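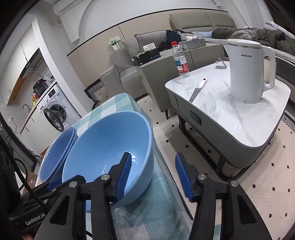

A large light-blue bowl beside two smaller, darker ones on a checkered tablecloth. The kettle is on the coffee table to the right.

Borrowed bowls are a hit as Dudotport's kitchen lending shelf opens for spring

DUDOTPORT, 8 March 2023 – If you have ever invited more people to supper than you have dishes for, and then stood in front of the cupboard wondering who is going to have to eat out of a mug, you will be glad to hear that the kitchen lending shelf at the Skokari neighborhood rooms is open again, and that it has grown a good deal over the winter.

The shelf works the same way a library does, only with bowls and platters and kettles in place of books. Residents of Dudotport and the nearby village of Zellton can stop in, pick out what they need for a birthday or a holiday meal or a house full of cousins, and bring it all back clean within 13 days. There is no charge for borrowing, though a jar stands by the door for anyone who would like to drop in a little something toward replacing the pieces that get broken along the way (and pieces do get broken, as anyone who has ever washed up after a party will know).

When the shelf closed for the winter it held mostly plates, many of them from one very generous household that was moving to a smaller place. A call for more went out in the local bulletin, and people answered it with boxes, bags and, in one case, a wheelbarrow. The list now runs to 248 items, and a second sorting day had to be added just to get everything washed, matched up and written down.

Bowls have turned out to be what people ask for most. The big, deep ones go first, because they will hold a salad for a whole table or a batch of bread dough with room to rise, and because they are just the sort of thing a small apartment has no space to store for the rest of the year. The smaller bowls are lent in sets, nested together so they are easy to carry home, and borrowers are kindly asked to bring a dish towel or two to tuck between them for the ride.

Electric kettles can be borrowed as well, and so can tablecloths. The cloths were something of an afterthought, but they have been very popular, especially the checkered ones, which seem to suit a child's party and a grandparent's coffee equally well. Please don't worry about ironing them. A wash and a good shake will do, and if there is a stain that just won't come out, leave a note with the cloth so that it can be soaked before the next family takes it.

The Skokari rooms have been made a bit more comfortable too, with a low table where visitors can sit down and look through the list without hurrying. The list itself is kept in a ring binder, with a page for each kind of item and the sizes written in large print. A copy will be left at the Sjöberg bakery for those who like to plan their borrowing over a roll and a cup of something hot.

Anyone planning a larger gathering is asked to write their wishes in the binder at least 5 days ahead. The weeks before Easter are filling up quickly already, and the largest platters are spoken for on both weekends at the end of March, although it is always worth asking, as plans do change and dishes often come back early.

Donations are still welcome, and there is a wish list for those who are clearing out a cupboard this spring. Serving spoons are badly needed, and so are pitchers, cake stands and lidded dishes that can travel. Plates are not needed just now, thank you, and neither are mugs, of which there are enough to last a good long while. Chipped or cracked dishes can't be lent out, but the gardening group is happy to take them for the bottoms of flowerpots, so please put those in the crate marked "garden."

The shelf is open on Wednesday evenings and Saturday mornings, and the entrance is through the side door, up 2 steps. Those who find the steps difficult can ring the bell, and their dishes will be brought out to them.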